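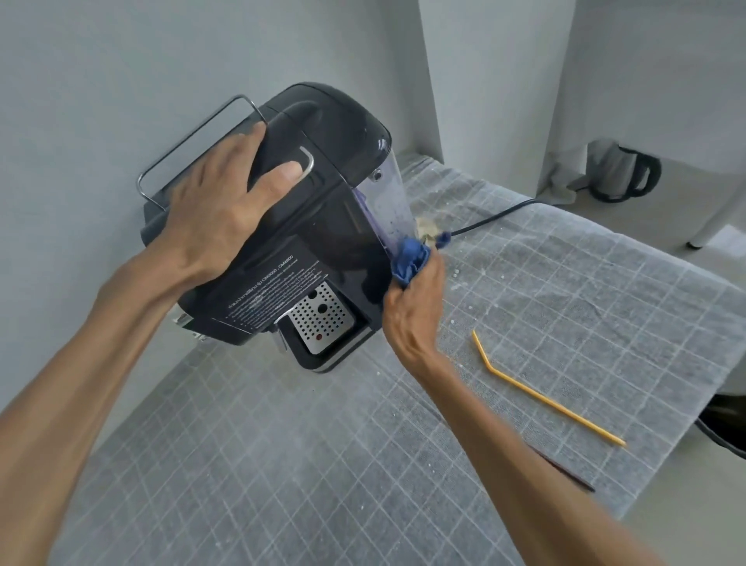
Unit 4, page 70

Cleaning a capsule coffee machine

Course: Kitchen and Pantry Care, Pridside Hall
Handout prepared by Senad Dervishi

Read this before the practical. Bring two cloths of your own, one for wet work and one for drying.

Setting up

Switch the machine off, pull the plug and let it cool. Lay a cloth mat on the counter, large enough to hold the machine when it is tipped. A pale mat shows the crumbs and grounds that come off, and you will get a fair amount. Keep the cord behind the machine.

Take out the used capsules and empty the tank and the drip tray before you tip anything. Students forget the tray more than any other step.

Outside and tank

Tip the machine with one hand flat on top of the housing and keep that hand there. Wipe with the other. The hand on top does the holding, so do not lift by the tank or by a handle.

Work down the tank wall to the lower end with a bunched cloth. Droplets and residue on clear plastic are easy to miss from the front, so check it from the side. Fold the cloth to a clean face when it picks up grounds, or you will spread them back over the plastic.

If the tank comes off on your model, wash it in the sink with dish soap and rinse it twice. Do not put it in the dishwasher unless the manual says you can.

Underside and grate

Wipe around the label with a cloth that is barely damp. The model code is often printed there, and you need it to find the right manual. Copy it onto your worksheet.

The holes in a drip tray grate clog with dried coffee. Use a soft brush, then rinse if the grate lifts out. Dry it on both sides.

Descaling

We do not descale in this unit. For the written part you need to know that hard water leaves scale inside the machine and slows the flow. In the Plostumthorpe kitchen we log every cup and descale at 200. The Zovine kitchen has harder water and does it at 100.

Finishing

Stand the machine upright and wipe the feet. Lift the mat by its corners, carry it to the bin and shake it out there. Dry the counter before plugging in. Run one cycle of plain water with no capsule and throw that water away.

For next time: read pages 71 to 74, on kettles and toasters. Worksheets go in the tray outside room 123 by noon.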